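Mekbridge Roll-Up Baking Mat, two months in

Reviewed by Raelene Kerslake

I make a lot of flatbread. My neighbor Ratih Ngau got me hooked back in January, and my poor countertop has been floury ever since! I'd been rolling dough straight onto the stone and scraping it clean with a bench knife, so a mat felt like a bit of a luxury at 40 dollars. I love it.

The grip is what won me over. It stays put on the counter even when I'm leaning my whole weight on the rolling pin (my old one slid around like a bar of soap), and a sticky 80 percent hydration dough lifts away with just a dusting of flour. Pie crust, dumpling wrappers, cinnamon rolls - all easy. I've even kneaded on it, which the leaflet doesn't suggest, and it was fine.

Cleaning takes a minute with warm water and dish soap. Do use soap, though, as butter leaves a film that a quick rinse won't shift.
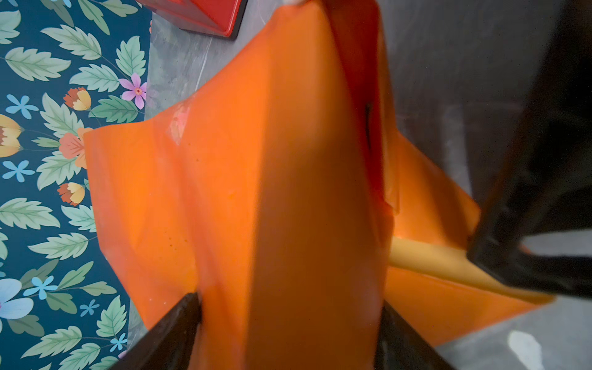
Storage is my one real grumble. The strap that comes with it is too short, so the roll springs open in the drawer and I've swapped it for a fat rubber band. It also picks up lint if you dry it with a fluffy towel. Air drying over the oven handle works much better.

Would I buy it again? Yes, and I already have, for my sister-in-law, who bakes even more than I do. If you only roll out one pie a year, the cheaper Tresinard mat will probably do you fine - it's thinner and a little smaller, but the grip is decent.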